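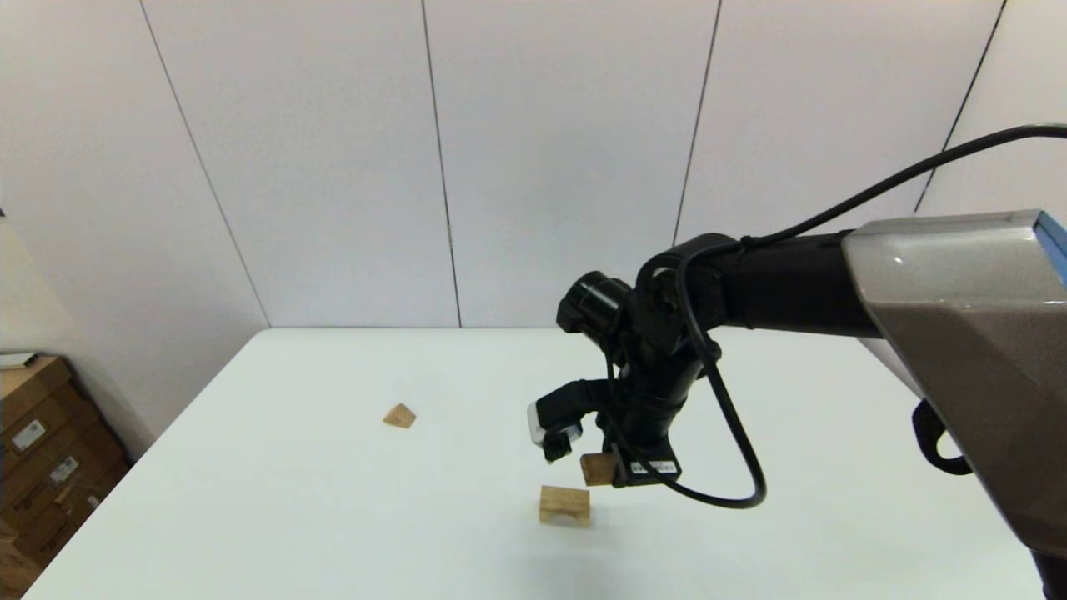

What finish goes on the arch blocks? Oil only, two thin coats, wiped off after 80 minutes. No wax, it makes them slide off each other.

May 10, 2021

Blocks, cont. from the Uvdale set.

Arches first. Semicircle still too shallow for my taste but the deeper one we tried in February split at the crown when it got dropped, so shallow it stays. Two short legs, flat top, grain running the long way. Sand inside the curve by hand, the drum leaves chatter marks. Went through 3 sheets this morning, need more before the Tirkness order.

Cubes OK. Edges broken lightly, corners a bit more. Some came out a hair tall and a cube on an arch shows it right away, top one rocks. Put the tall ones back thru the sander, dont mix them into the good bin yet.

Wedges are the headache. Cut at the Nisbet jig again, fence had crept. Slopes don't meet in a clean line, you can feel a little flat along the ridge. Fine for a roof on top of a cube, not fine if two go face to face. Reset fence, locked it, marked it in pencil. Check the pencil mark before EVERY batch please.

Stacking test on the white table: cube on arch good, wedge on cube good, wedge on arch good if centered. Arch on arch okay, wobbles if the legs land near the ends. Table is slick so bare wood skates some when bumped, try again on the felt.

Pale stock looks nice with just oil. Darker boards from the Asel pile keep seperate, they'll look patchy in one box.

To do
- 22 arches left to sand inside
- redo ridge on this mornings wedges
- order 220 paper
- ask re: box size, Tirkness want up to 500 blocks total and current boxes are too shallow for arches on end

Glue-up tomorrow if the clamps come back.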